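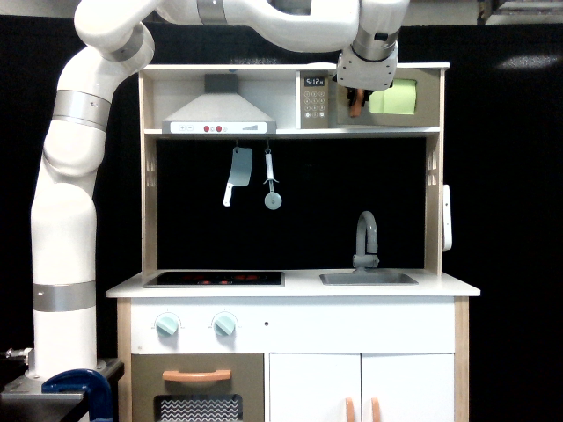

Which gripper should you buy for a small bench arm? The one whose fingers you can replace before lunch.

**Slide 1 – why I'm up here**

Thank you for coming to the session opposite the free coffee. I work on arm trials at Skarkdale, and we spent the fall comparing two grippers, the Carau and the Russo, on one arm with one controller. I'll give you numbers, a few complaints, and a recommendation I may regret by December.

(Wait for the late people. There are always late people.)

**Slide 2 – the test**

- 564 tries in total, across both grippers
- 32 were thrown out because I had loaded the wrong tool offset. Own this one. Say it fast.
- Tasks: open a microwave door, turn a knob, pull a cabinet handle, take a utensil off its hook

We used a toy kitchen. Toy doors are light, the handles are small, and everything sits close together, so a bulky gripper gets into trouble early. Also our budget request for a real kitchen came back with a single question mark on it.

**Slide 3 – the microwave**

Spend time here. The arm comes in from above with the fingers pointing down, and the door is upright, so you have to settle the wrist angle before you get near it. I lost most of a Wednesday to this. The display on the toy says 5:12, which I came to take personally.

Carau: slim fingers, gets at the door edge, slips if you ask for speed.

Russo: grips like it's owed money. Wider body, so it bumps the range hood next door when the approach is lazy. Mine were often lazy.

**Slide 4 – knobs and handles**

PLAY CLIP. If the clip fails, wave a hand and keep talking.

The knobs are round and pale green. Both grippers did better once we slowed the closing speed and let the fingers settle before turning. The handles were easy for both, and I'd drop them from the next round. A test that everything passes is a nice afternoon and a poor slide.

**Slide 5 – results**

429 clean finishes. The Carau took more of them on the door and the utensils, the Russo on the knobs. Swapping fingers took 20 minutes on the Russo, and that includes looking for the screw. The Carau fingers pull off by hand, sometimes when you want them to.

Somebody will ask about the controller. Same Kuvinstead box throughout, same settings. Its force reading drifts over a long session. We zeroed it between blocks and got on with our lives.

**Slide 6 – what I'd do**

Buy the Carau for crowded spaces, and order extra fingers with it. Keep the Russo if your work is mostly turning things. Clamp the base down hard and check the clamp every morning – we traced two "gripper problems" to ours.

Leave the table up during questions. Do not go back to slide 2.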